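Standico Small Things: notes on the collection

Accept cookies? We use cookies to remember your reading preferences. Accept all | Manage settings

# Standico Small Things

Welcome, and thanks for stopping to read this file before opening everything else. Standico Small Things is a set of pictures of ordinary desk clutter being put into boxes and taken out again: keys, plug adapters, little cartons, the sort of odds and ends that gather beside a lamp or at the bottom of a bag. It grew out of a habit of tidying one desk properly at the end of each week, and it has become rather larger than anybody planned in October, when there were two boxes and a shoebox lid.

Last edited Sat 14 January.

## What you'll find in it

There are 1,853 pictures in this version, spread over 455 tidying sessions. A session is one go at one box, from whenever the person sat down to whenever they'd had enough, so some are short and a few go on for ages (the one with the paper clips is a test of patience, you've been warned). Sessions are kept in folders by desk, and each folder has a plain text list of what went in the box. The lists were typed by hand, and you'll find "adapter", "adaptor" and "travel plug" all meaning the same sort of thing. We did think about fixing that, then decided we liked seeing what people really call their belongings.

The folders are called Nitelby, Lu and Clineck, after the three desks. Nitelby is the tidiest by a long way. Lu has the most keys. Clineck is where anything awkward tends to end up, and if you're looking for tangled cords or lids without a jar you should start there.

## The boxes

Most of the sorting is done with clear plastic boxes, open at the top, because it's so much easier to find things again when you can see in from the side. Some have a low divider. A divider sounds like a small thing, but it changes how people pack: with one in place, most of us put the flat items at one end and let everything else pile up at the other, and without it the whole lot slides to the middle the moment you pick the box up.

Clear walls do make life a bit harder if you're drawing outlines around objects. Whatever the box is standing on shows through, and a patterned mat can look like part of the contents. Please have a look at a few pictures by eye before trusting any automatic outline.

Keys are the other thing to watch for. A bunch on a ring spreads out over its neighbours, and you'll often get blades lying across whatever was put in earlier. We label a ring of keys as one item, however many are on it.
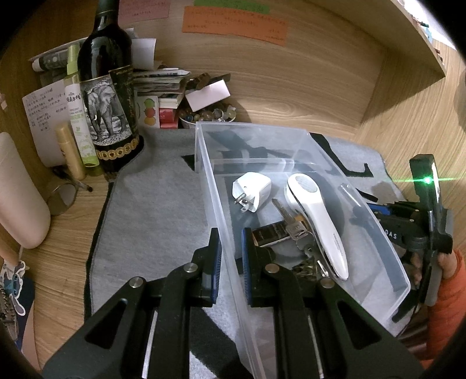

## How the labels work

Each item gets a short everyday name and, where it helps, a colour. We've tried to stay modest about it. If the person labelling could tell that something was a white handheld device but couldn't say what it was for, the label says "handheld device, white" and stops there. The same goes for small cartons with nothing readable on them, which are just "small box". You're very welcome to be more precise in your own copy.

Items that are partly covered still get a label, with the word "overlapped" after it. Things standing on the desk outside the box, such as bottles, mugs and the like, are marked "nearby" and don't count as contents.

## Known gaps

- Nearly everything was sorted on a desk, so kitchen drawers and toolboxes are hardly there at all.
- The first 200 pictures have labels for contents only, with nothing marked "nearby".
- Soft things (gloves, pouches, cleaning cloths) are rare. We keep meaning to add more.
- Names for items follow Australian habits, so you may need to swap a few for your own.

## Using and sharing it

You can use the collection for study, teaching or just working out a better way to keep your own drawer in order. If you pass it on, please keep this file with it and leave the folder names alone, as the lists refer to them. Corrections are always welcome, even tiny ones. Put the folder name and the item in your message, and we'll sort it into the next version when there's a free afternoon.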